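## Section 4: Getting your bench ready and teaching the first pick

By now the Dusholm bench should be standing level, the arms should be bolted down and you will, we hope, have had a cup of tea. This section takes you from a bench that merely has power to one that can pick up a small hand tool and put it down again where you want it. Set aside an unhurried afternoon for it. Most people get through the whole section in one sitting, but there is a natural stopping point after 4.2 if you need one.

You will need the Sterkis control box, the short hex key from the accessories bag, a soft cloth, and a few everyday objects to practise with. The Keto software should already be installed on your computer (see Section 3 if it isn't, and come back to us when it is).

### 4.1 Clearing and dressing the bench

1. Switch the control box off at the back and wait for the fan to stop.
2. Wipe the table top with a dry cloth. Old scuffs that won't shift can be left alone, but crumbs and grit ought to come off, particularly along the seams where the table meets the walls.
3. Check that the printed wall panels are flat against the rails and that no corner has sprung forward.
4. Hang any baskets or holders on the rails or walls now, before the arms have been given their limits.
5. Lay out your practice objects well inside the reach of both arms.
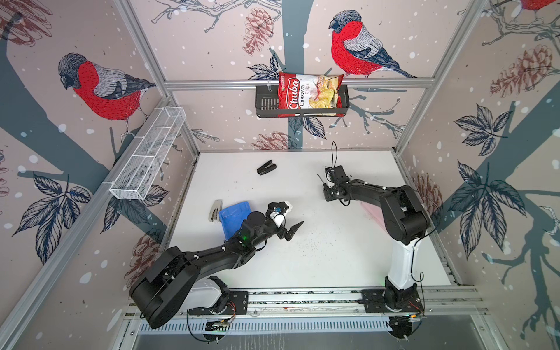 Practice objects are best chosen from whatever you have in the drawer, and we would gently steer you away from anything precious for the first day or two. Staplers are a great favourite of ours. One lying down and another standing on its end, as these two are, give the arm quite different problems to solve, and a shallow tub such as the blue one beside the left gripper makes a good, forgiving target to put things into. If you like to keep a bag of crisps in the rear basket, as we do with our cassava chips, do make sure it stays in the basket and clear of the elbows at full stretch — the software knows about the walls and the table, but it has no idea about your lunch.

> **Note:** The wall print supplied with your bench may be different from ours. Any of the Dusholm prints will do, and you can change them later on. Please run the camera check in 4.2 again whenever you do, as a new background can alter the picture settings quite a lot.

> **Caution:** Cables that trail from the arm bases must lie outside the working area. Route them along the near rail and look them over again each time you move a base, however slightly.

### 4.2 Starting up and checking the cameras

1. Rest both arms in the parked position, elbows bent and grippers clear of the table.
2. Switch on the control box, then open Keto and choose **Bench > Connect**.
3. Wait for both arms to appear in the list. This can take up to 21 seconds the first time, so please don't be tempted to pull the plug and start again.
4. Choose **Cameras > Live** and look at each view in turn. The bench view should show both arms and the whole of the working area. The wrist views should show the fingertips at the bottom and the table beyond them.
5. If a wrist view is tilted, loosen the camera clamp with the hex key, turn it until the fingers come up evenly from the lower edge, and tighten it again. Finger-tight and then a small nudge is plenty.
6. Choose **Cameras > Balance** and keep your hands out of the way until the bar has filled.

If one of the arms fails to appear at step 3, the cause is nearly always the cable at the base that has been pushed in most of the way and no further. Press it home until it clicks and choose **Connect** again. Error 11 means that the box has found the arm but not its camera, and the cure is the same one, only at the wrist end.

> **Note:** This is the natural stopping point we mentioned. Park the arms before you switch off and you can carry straight on from 4.3 next time.

### 4.3 Teaching the first pick

Long, slim tools make a good first lesson, since it is easy to tell whether the fingers are squarely on either side of them. Somogyi grippers come set to a gentle squeeze, which we suggest you leave as it is for now, even if it looks rather timid.

1. Lay the tool on the table with its handle towards the gripper you mean to use.
2. Choose **Teach > New pick** and give it a name you will recognise in November, when you have forgotten all about it.
3. Hold down the release button on the forearm and guide the arm by hand until the gripper is above the tool, fingers open.
4. Let go of the button. The arm will hold itself in place with a very slight dip, which is normal.
5. Turn the wrist, using the arrow keys, until the wrist view shows the handle lying between the two fingers. 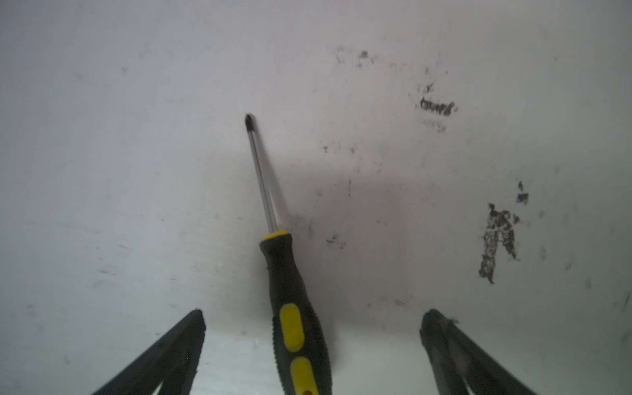

6. Press **Mark** to save this as the approach position.
7. Lower the gripper with the **Down** key in small steps, and stop while there is still a sliver of daylight under the fingertips.
8. Press **Mark** once more, then **Close**. Wait for the fingers to settle.
9. Press **Lift**. If the tool comes up with the gripper, press **Save**. If it slides or swings, press **Undo**, open the fingers and try again a little nearer to the middle of its weight.

Do be patient with yourself over step 9! A tool with a heavy handle wants to be held further back than you would think, and moving your grip along by the width of a finger is often all it needs.

> **Caution:** Keep your free hand away from the fingers while pressing **Close**. They move slowly, but they do not know the difference between a handle and a thumb.

### 4.4 Moving on to awkward shapes

Once a straight pick is working nicely, try something with a bulkier outline and set it down at a slant. Repeat the steps in 4.3, but before you press **Mark** for the first time, raise the arm high enough that the wrist camera takes in the whole object. Keto uses this wider view to work out which way the object is lying, and it will make a better job of it if no part is hidden behind a finger.
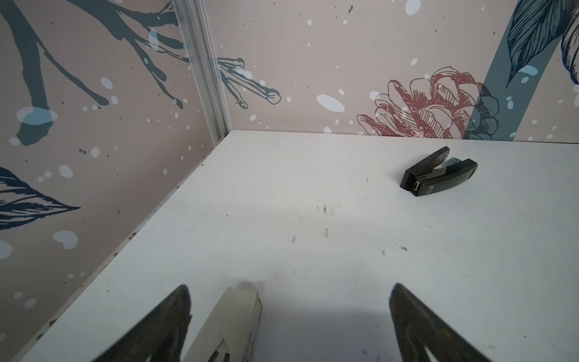 *Wrist view before an approach. The black stapler is lying on its side, with both fingertips well clear of it.*

Save 2 picks of the same object before you ask Keto to try one by itself, turning the object between them. When you are ready, choose **Run > Slow** and keep a hand near the stop button.

- If the gripper arrives to one side of the object, repeat **Cameras > Balance**.
- If it arrives in the right place but turned the wrong way, teach one more pick with the object at that angle.
- If it stops short and the status light blinks, the arm has reached its limit. Move the object nearer.

Placing objects in a tub or tray is covered in Section 5.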